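Chapter 2
Holders, Scoopers, and Slots: The Shape of Ordinary Things

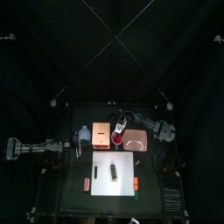 Pick up a plastic bottle and close your eyes. Before you've thought about it, your hand has found the neck, settled on the widest part, and made a guess at how full it is. You did a small piece of object analysis in less than a second! In this chapter we slow that second down and take it apart, and I promise it's more fun than it sounds.

Chapter 1 dealt with what things are made of. Now we turn to form: why a shoulder curves, why a box has an opening on one face and no other, why somebody decided to put holes in a perfectly good spatula. We'll stay with things you can find in a kitchen or on a workbench. They are cheap, they are everywhere, and most of them have been copied and improved by so many hands that every curve has a history.

What you will learn

How to tell a vessel's working parts (lip, neck, shoulder, body, foot) from its decoration
How an opening controls what goes in and what comes out
What holes and slots do for a flat tool
How color and see-through materials tell a user what to expect
How to write an object note that a stranger could use

Words to know

Shoulder: the part of a bottle where the body narrows toward the neck. It may be rounded, sloped, or square.
Translucent: letting light through without giving a clear view of what is inside.
Slot: an opening much longer than it is wide.
Head: the working end of a hand tool, as opposed to the handle.
Affordance: a possible action that an object offers to the person using it.

2.1 Starting with a bottle

Bottles are a wonderful place to begin. Take two of them that hold the same amount, one with a square shoulder and one with a rounded shoulder, and fill both with syrup. Now pour. The square one holds back a little pool in each corner until you tip it nearly upside down. The rounded one lets the syrup slide along the curve and out through the neck. Same volume, same contents, and a very different breakfast.

The rounded shoulder earns its keep in other ways too. A squeeze or a knock is spread over a curve, while a sharp corner takes it all in one spot. Run a bottle brush around the inside of each and you'll feel the difference right away.

Then there is translucency. A white translucent bottle will often show you the level of a dark liquid as a soft line, especially against a window. It won't tell you much else. For that you need a label, a sniff (carefully, please), or the memory of having filled it yourself.

2.2 The box and its opening

A plain closed box says very little. Cut a slot in the front and suddenly it starts talking. A horizontal slot suggests something flat: a card, a letter, a coin laid on its side, a tissue coming the other way. Turn the same slot vertical and people's guesses change, even though the opening is exactly the same size.

My students at the Norkthorpe evening workshop try this every August. Each of them gets a blank carton and a craft knife and makes one opening, anywhere they like. The cartons go on a table and the group writes down what each one is for. Yhon Quintero, who has helped me teach the class for years, once cut a slot so low on the front that half the room wrote "mail" and the other half wrote "mouse." I still have that carton.

Look also at where the color changes on a box. A darker band along the bottom edge can make the whole thing look heavier and steadier than it is. Printers and package designers use this all the time, and once you have noticed it you'll see it on every shelf in the store.

2.3 Cups and what is in them

A small cup is about the friendliest object there is. It fits one hand and its whole job is open to view from above. Still, we hardly ever see a cup by itself. We see it with something in it, and the contents change how we read the color of the cup. Put a red filling in a pink cup and the pink looks paler. Put the same filling in a green cup and the red nearly jumps out at you. Try it with beads, jelly, or paint.

2.4 Flat tools with holes in them

Now the slotted spatula, my favorite thing in this book. The slots let oil or water drain back into the pan, and they let air get under food that would otherwise cling to a flat surface. They also make the head bend more easily, and how much depends on which way they run. Slots running away from the handle leave long ribs that stay fairly stiff from front to back. Slots running crosswise make the head noticeably floppier.

Compare that with a slender metal tool such as a skewer or a butter knife. Almost everything there happens at the tip or along an edge. Hold one in each hand and notice how differently you grip them.

Before you read on

Choose one container and one hand tool from home. For each, write an object note of no more than eight lines. Give the material, the main parts, the openings, and one thing the form makes easy. Add one thing it makes awkward. Leave out the brand, and leave out the name of the object if you can manage it. Trade notes with a partner and sketch what you read. Keep both notes, because you will need them for the weighing exercise in Section 2.6.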